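Setting Up Your Dafis Trimmer, Part 3: Guard, Charge and First Shave
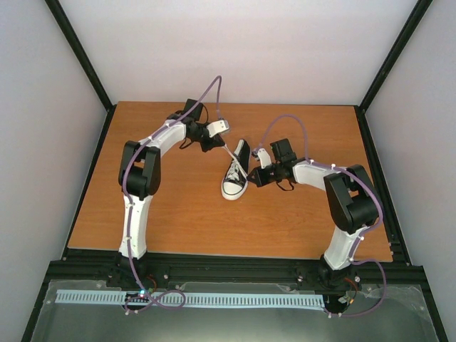
Black-and-white canvas sneaker on a wooden tabletop, lace stretched across it.

Hi, Rosalía Pastor again. If you've made it through the unboxing part, you have a trimmer, a charging stand, a little brush and 3 snap-on guards in front of you. I've been using the Dafis on my own legs and underarms since July, and my husband has borrowed it for his beard more often than he admits, so most of these notes come straight from our bathroom shelf in Flidelham.

Before you start

Charge it fully the first time. I know, I know – you want to try it right now! But mine tugged like crazy when I ran it half charged, and I blamed the blade for a week.

1. Wipe the two metal contacts on the bottom of the trimmer with a dry cloth.
2. Set it in the stand with the switch facing you. The ring light turns amber.
3. Leave it until the ring goes green. A full charge gives you 80 minutes of run time.

Note: If the ring blinks, lift the trimmer out and set it back down. It's fussy about sitting straight.

Picking and fitting a guard

4. Start with the longest guard, even if you think you want it shorter. You can always take off more later (ask me about my left eyebrow sometime).
5. Hook the back edge of the guard under the lip of the blade head, then press the front down until it clicks.
6. Give it a gentle pull. If it moves, take it off and do step 5 again.

Caution: Don't change guards while the motor is running. Slide the switch to off and wait for the blade to stop.

Your first trim

7. Use it on clean, completely dry skin, with no lotion or oil. Damp hair clumps up in the guard and you end up going over the same patch five times.
8. Do a small test spot on your leg or forearm and give it 48 hours. Any redness, bumps or itching that hangs around means you should hold off.
9. Hold the skin flat with your free hand and move slowly against the direction of growth. Let the guard rest on the skin and don't push.
10. Tap the hair out every few strokes.

Caution: Skip moles, cuts, sunburn and anything that already looks angry. Don't use the bare blade on thin or folded skin. If you have a skin condition, or you take something that makes you bleed easily, talk to your doctor first.

Cleaning up

11. Switch off, pull the guard and brush out the head over the sink.
12. Rinse the guards in warm water and let them air dry. The trimmer body itself doesn't go under the tap!
13. Put 2 drops of the oil on the blade, run it for a few seconds and wipe off the extra with a tissue.

Note: Please don't share a blade head. Ours are marked with a dab of nail polish, and spare heads come in the Fleter refill pack.

Part 4 covers the travel lock and replacing the blade head.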